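Boards > Sewing & Mending > Bags and Totes

We use cookies to keep you logged in. OK / Settings

Last updated: Wednesday

Fruit print totes - fold or roll?

trondstead_lary
I've got 9 cotton totes now and the drawer won't shut! How do you all store yours? I've been folding in thirds with the straps tucked inside and it looks lovely for a day, then I grab one and the whole lot comes out.

Afonso Guerreiro
Roll them! Straps laid flat down the middle first, then roll from the bottom. I keep 7 in an old shoebox and they stand up like little buns.

pegbasket
Sorry, rolling is awful for cotton. You get a crease right across the print that needs a hot iron. Hang them on a hook, one inside another.

Afonso Guerreiro
Mine don't crease - but I do roll loosely. And with hooks you're always after the one at the bottom!

trondstead_lary
Ooh, I might try 2 in the hall and roll the rest. My favourite is the citrus one, it cheers me up every single time I go for bread.
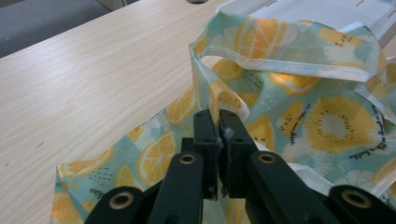

Lemons and kiwi-ish slices on mint, even up the straps!

pegbasket
Oh, that IS cheerful. Lemon on the strap, love it. Still say hook.

Larysa Didenko
Fold person here, sorry both. But what a print!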